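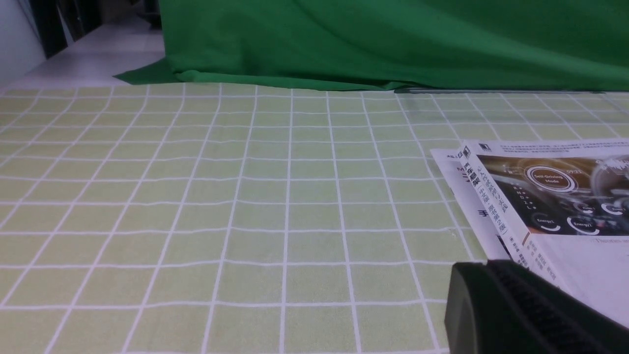

Fig. 1. Printed tablecloth, green with a white grid. Squares nearest the viewer are largest.

Home Units Timetable Handouts Library Contact

8 February 2025
By the Drawing Studies teaching team, Onby College

Drawing Fundamentals, Week 5
Ground planes and measured depth

Bring to class: A3 cartridge paper, a 2H and an HB pencil, a long ruler, a set square, a kneaded eraser and masking tape. Tracing paper is useful for the second exercise. Felt pens aren't needed this week.

1. Where we are up to

Last week covered the horizon line and the single vanishing point. You should be able to draw a box in one-point perspective with its front face parallel to the picture plane. If you can't, redo the Week 4 sheet before class, as everything below depends on it.

The question this week is how quickly things get smaller as they go back. Most beginners can get lines to run to a vanishing point. Far fewer can place the horizontals that cross them, and they end up guessing. A guessed floor usually looks as though it slopes or bends, and furniture drawn on top of it won't sit down properly.

2. Terms

Picture plane: the imaginary upright sheet of glass between you and the subject. Your paper stands in for it.

Station point: the position of your eye. It stays fixed for the whole drawing. If you lean forward to check something, you have changed it.

Eye level (horizon line): the height of your eye carried across the picture plane. Level surfaces below it show their tops. Level surfaces above it show their undersides.

Ground line: the line where the picture plane meets the ground. Widths can be measured to scale along this line and nowhere further back.

Orthogonals: lines at right angles to the picture plane. In one-point perspective they all meet at the central vanishing point.

Transversals: lines parallel to the picture plane, running left to right. They stay horizontal in the drawing, and the gaps between them close up with distance.

Diagonal vanishing point (DVP): the point on the horizon where level lines at 45 degrees to the picture plane meet. There is one on each side of the central vanishing point. The distance from the central vanishing point to either DVP equals the distance from the eye to the picture plane, at the scale of the drawing. Older books call it the distance point.

3. Why equal steps don't look equal

Take a straight road with posts set at even spacing. Each post is the same height and the same distance from the next, but on the picture plane the gap between the first and second is much wider than the gap between the tenth and eleventh.

The height of an object on the picture plane is inversely proportional to its distance from the eye. A post twice as far away is drawn half as tall. At three times the distance it is one third as tall, and at four times, one quarter. Write the series out (1, 1/2, 1/3, 1/4, 1/5) and look at the differences. The first drop is large and the later ones are small.

A common mistake is to shrink every gap by the same fraction, for example making each one three quarters of the last. It looks plausible for the first few steps and then goes wrong. Checking with a diagonal will show the error straight away.

4. Constructing a square grid

Work lightly in 2H until the last step.

a) Draw the ground line near the bottom of the sheet. Draw the horizon line parallel to it.

b) Mark the central vanishing point on the horizon. It doesn't need to be in the middle of the paper, but keep it within the middle third for now.

c) Mark off equal units along the ground line. Join each mark to the central vanishing point. These are the orthogonals.

d) Mark one DVP on the horizon, well out to the side. Tape an extra strip of paper to the sheet if it falls off the edge.

e) Rule a line from the opposite bottom corner of the grid to the DVP. It crosses every orthogonal once.

f) Through each crossing, rule a horizontal. These are the transversals, and the grid is now correct for squares.

g) To go further back, start a second diagonal from the end of the last transversal and repeat.

h) Check by ruling a diagonal through any other set of squares. It should pass cleanly through the corners and arrive at the same DVP. If it misses, look first for a slip in step (c), where uneven marks are the usual cause.

5. Worked example: the Palumbo building foyer

The foyer floor will be drawn from a standing position at the street doors. The eye height used in the example is 1,656 mm. The floor is treated as a grid of square tiles, 11 across and extending well back past the stairs.

Choose a scale that puts the horizon comfortably in the upper half of the page. At 1:10 the horizon sits 165.6 mm above the ground line, which can be taken as 166 mm. No pencil line is finer than that rounding.

Set the eye 4 m back from the picture plane. At 1:10 the DVP is 400 mm from the central vanishing point. On A3 landscape it will be off the sheet, so use the taped strip. Students who don't want to tape can use a half-distance point: put the point at 200 mm and measure only half the depth along the ground line. The result is the same. Write "1/2" beside the point so you don't forget which one you used.

Once the grid is down, the base of the stairs, the columns and the front desk are all located by counting tiles. Heights are carried back from a vertical scale at the ground line. Draw a vertical at the edge of the grid, mark the true height on it at scale, and run a line from that mark to the central vanishing point. The height at any depth is read between that line and the matching orthogonal.

6. Choice of viewing distance

If the DVPs are too close to the centre, the foreground squares stretch and look like long slabs. The construction is still correct, but the drawing only looks right with the eye held uncomfortably close to the paper. Move the DVPs outward to fix it.

If they are very far out, the grid flattens and depth is hard to read. This can suit a long street view. It rarely suits a small room.

As a starting rule, keep the whole subject inside a cone of vision of 60 degrees. To stay within 30 degrees either side of centre, the viewing distance should be at least 1.73 times the distance from the central vanishing point to the furthest corner of the drawing.

7. Surfaces that aren't flat

Floors and paving are the simple cases. Cloth, lawn and sand follow the same overall perspective but wander from it locally. The white lines in Fig. 1 bow a little where the fabric is wrinkled, and they still close up toward the back.

When drawing a surface like this, rule the flat grid first in 2H, then go over it freehand in HB and let the line drift off the guide where the surface rises or dips. Rub out the guide afterwards. Drawing the wobble without the guide tends to lose the plane altogether.

A line that bulges away from you usually marks a rise in the surface when seen from above. Shading has to agree with it, so decide on the direction of the light before you start.

8. Class exercises

Exercise A. Construct a grid of squares on A3 using the method in section 4. Leave the construction lines visible. Allow about 40 minutes.

Exercise B. Lay tracing paper over Exercise A and draw a simple table and two chairs standing on the grid. Every leg must land on a point you can identify. The seats of the chairs are to be the same height.

Exercise C. Redraw the grid with the horizon lowered to half its height. Note in the margin what happens to the spacing of the transversals.

9. Homework, due at the start of Week 6

Draw a paved or tiled area from observation. Suitable places are the Fallville station forecourt, the Illwood pool surrounds (ask at the kiosk before setting up) or a driveway at home. Sit or stand in one spot and record your eye height on the back of the sheet.

Sketch first by eye. Then find the horizon and the vanishing point from your sketch, rule the diagonals and see how far out you were. Correct the drawing in a second colour and leave the first attempt showing. Marks are given for the correction as well as for the finished sheet.

If the pavers are rectangles, the diagonals will still meet at a point on the horizon, but it won't be the 45 degree DVP. Group the pavers into squares where you can.

10. Next week

Two-point perspective. Bring the corrected homework and a longer ruler if you own one. The room changes to the upstairs studio, and the lift will be out of service until August, so email the college office if you need ground floor access.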